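December, a little after four in the afternoon

Gray out since morning and no reason to go anywhere. Slept badly, up before six, coffee, then straight into moving things. The back bedroom is too cold to work in now and the heater in there smells when it's been on for an hour, so the typing has come out to the gray table. I meant to do this in October. 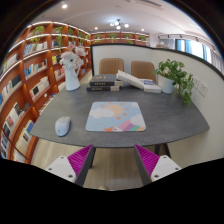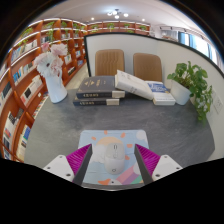 The typing is the Darnach cards. I have until spring to get them all into the spreadsheet and I would like to be finished well before that. There are 1,909 of them, by the count written on the lid of the first box, and I have no plan to check it. At the old desk I had the cards on my left, the keyboard in the middle and the mouse wherever it would fit, which was usually on top of a pile of mail. The table is better for this. The mouse pad goes at the front edge, the one with the sun and clouds and the white bird looking up from the bottom. I have had it for years and still can't say whether that is a duck or a goose. The orange bill would do for either. The books stay where they are toward the back, the two dark ones stacked and the white ones off to the right of them. I thought about putting them back on the shelf and then I didn't.

What I had not thought about was the keyboard. It only came out after lunch, and with the laptop open behind it there is less depth than I expected. If I push the laptop back it meets the books, and if I pull it forward my wrists hang off the front. I ended up turning the whole arrangement a little to the right so that I sit at a slant. It felt odd for ten minutes and then I stopped noticing. The rounded corners don't help. You think you have room for a card box at the corner and you have half of what you think.

So the card box is on a chair. I pulled one of the brown ones around from the other side and the box sits on the seat next to me at a good height. I can lift out a bundle without looking. The lid goes on the floor. When I finish a bundle it goes back in the box upside down, and that way I know where I am if the phone rings.

Did 60 cards before lunch. That's slow, but the first hour went on deciding what to do with the ones where two people have written on the same card. The older hand is in brown ink and gives the farm and the field, and then somebody has come along in pencil and changed the farm. Sometimes the pencil is right. I looked up three of them on the county map and the pencil was right for two. For now I am typing both, ink in one column and pencil in the next, and I'll leave the deciding to the end. It means an extra column that is nearly always empty. I don't mind that.

The Stillon cards are the worst. Whoever did those had no system at all. Some start with the name of the field and some with the year, and one I had this morning started with the weather. The Drostance ones are good. Same hand all through, same order, small square letters. I could do those with the radio on. I am tempted to do them all first and get the number up, but then I'd have the Stillon ones waiting for me in February, so I am going in box order.

Lunch was the rest of the lentil soup and two pieces of toast. I ate it standing at the counter so as not to have soup anywhere near the cards. That will have to be the rule as long as the work is in here. Coffee too. I put the cup on the windowsill and forgot it there and drank it cold at two.

The tall white jug with the flowers is at the back left and I left it alone. I had it in my hands at one point to move to the bookcase, and there was no shelf clear for it. It isn't in the way. The pink and white ones are what I look at when I lift my head, along with the bookcase behind them, and there are worse things to look at. In the back bedroom it was the fuse box. The plant at the other side is a different matter. It hangs down on the right and a couple of the trailing leaves nearly reach the tabletop, so any paper I put down over there ends up under them. I should trim it. I looked for the small scissors and couldn't find them, and I wasn't going to use the kitchen ones.

While I was looking for the scissors I went through the top drawer of the old desk and cleared it out as long as I was there. Two staplers, one of which works. A roll of stamps from two rate increases ago. The instructions for the heater, which say nothing about a smell. A bag of rubber bands that had gone hard and broke when I touched them. The key to something. I kept the working stapler, the stamps and the key, and put the rest in the trash. The other drawers can wait. I opened the second one and closed it again.

Went out to the mailbox at half past two. Gas bill, and a seed catalog, which seems early. The gas bill is up on last month, as expected, and another reason not to heat that back room. I paid it on the phone right away and wrote the confirmation number on the envelope. The sidewalk was fine going but slick by the steps, so I put some salt down. Not much salt left. Needs to go on the list.

List as it stands: salt, light bulbs, dish soap, bread, something for dinner tomorrow, a cheap lamp. The lamp is for the table. The overhead light was fine this morning but by three I was leaning over the cards to read the pencil, and that will only get worse this month. There was one at Sequeira, in the hardware part at the back, with a clamp on it. I don't know that a clamp would hold on that edge. The front is curved and the top is a stone sort of pattern that I wouldn't want to scratch. One with a heavy base would be safer, though then it takes up room too. I'll look at what they have. I am not spending more than 23 dollars on it.

Back at the table by three. Did another bundle, all Stillon. One card was blank on both sides, and I sat there for a while wondering whether to give it a row. I gave it a row. If the total is ever checked against the lid it will need to be there. Another had a shopping list on the back: lard, thread, nails. I typed that into the notes column. It's on the card, so it goes in.

I have been getting the mouse wrong. I keep reaching for it out to the left, where I put it down this morning when I was setting up, and it's on the pad. Years of the old desk, I suppose. I also found that I hardly need it for this. Tab takes me across and Enter takes me down, and the only time I pick it up is to widen a column or to go and look at the map. Most of the time it sits on top of the sun and the clouds and I don't touch it. I could put the pad away and gain the space. I'll see how the week goes before I move anything else.

My back is all right, which is something. The brown chairs are lower than the desk chair but they have more to lean against, and I was leaning back more often. I put a folded towel on the seat after lunch and that was about the right height. If I'm in it every day I will want a proper cushion. There's the green one in the hall closet, if the moths haven't had it.

It does mean I will have to clear off for company. My sister is coming toward the end of the month and we will need to eat somewhere. I thought a tray might do it, one big one, with the laptop and keyboard and the current bundle all lifted off together and put on the bed in the back room. The card boxes can go under the bed. I measured the biggest baking sheet and the keyboard fits on it with an inch to spare. The laptop would have to go separately. Fine.

Stopped at four when I caught myself typing the same card twice. I backed up the file in two places, once to the stick and once by mailing it to myself, and wrote the number of the last card on a scrap and clipped it to the front of the bundle. Lid back on the box. I left the box on the chair.

The kitchen needs doing now. There's the soup pan, and the toaster wants emptying, I could smell it at lunch. After that I'll look for the scissors again, probably in the bathroom. Then an early night if I can manage it. Tomorrow I want to get to the end of the Stillon bundle before noon, and go to Sequeira in the afternoon for the salt and the lamp, and stop at the post office on the way to find out if those old stamps are still good if I put two on.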